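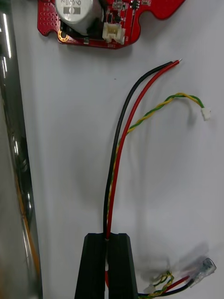 Kitting arms at Davstead, four months in

benchrat600: We build kits at Davstead: board, leads, harness, all laid out on paper in a steel tray. Since April two arms do the picking. I used to pack 600 trays a month by hand.
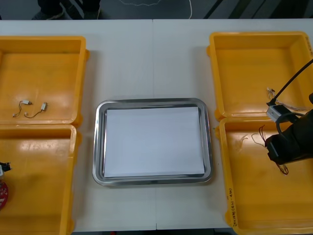 Now I refill bins and clear faults. Same pay, but my shoulder has quit hurting.

Xie_2: Our shop lost two jobs to this. They called it retraining. 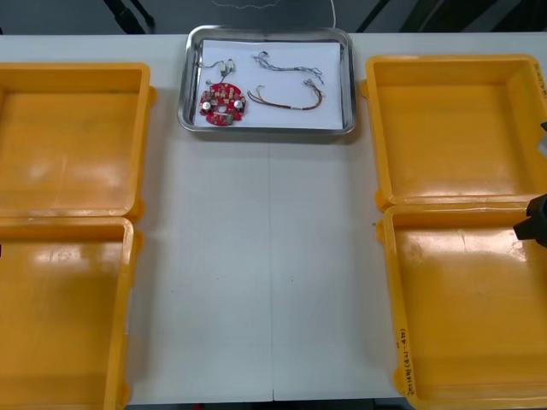 Parts on the tray paper, yellow cases either side

benchrat600: No cuts here so far. Kwok-wai Shek runs our line and put that in writing.

lasutero: Writing is cheap - ask again next year. And who gets blamed for a bent terminal?
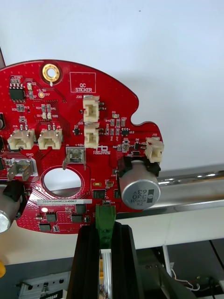 Ours logs every grip, so at least it isn't the night shift anymore.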